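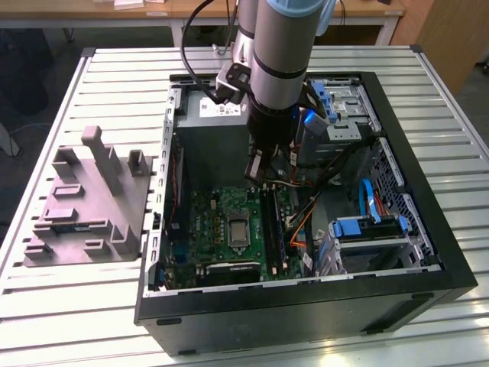 Chapter 4
Why Does Asparagus Do That?

I was 14 when I first noticed it, at my gran's in Nustton, and I was convinced I was dying. If you've ever eaten asparagus and then gone to the loo, you may know the smell I mean (or you may have no idea, and we'll get to you lot in a minute!).

The culprit is asparagusic acid, which your body breaks down into smelly sulphur compounds that drift up out of the bowl at once. Some people make very little of them. Others make plenty and simply can't smell them, and that seems to run in families. My old flatmate Kevin Fitzgerald ate a whole bunch one July and swore blind nothing had happened. I was next in the queue for the bathroom. Something had happened.

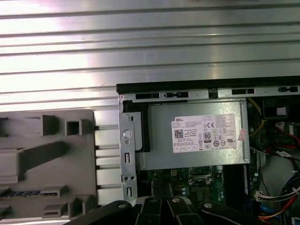

Your kidneys do the sorting here, and they're far cleverer than the bean-shaped blobs in most diagrams. Blood goes in, the useful stuff gets kept and the leftovers head for the bladder. I think of the body as a bit like a desktop computer with its side open, that silver power supply sitting in the middle of a crowd of other parts, everything packed in tight and each bit with its own job.

Before you read on, ask 10 people whether they've noticed the smell, and write down what they say. We'll need your answers in section 4.2.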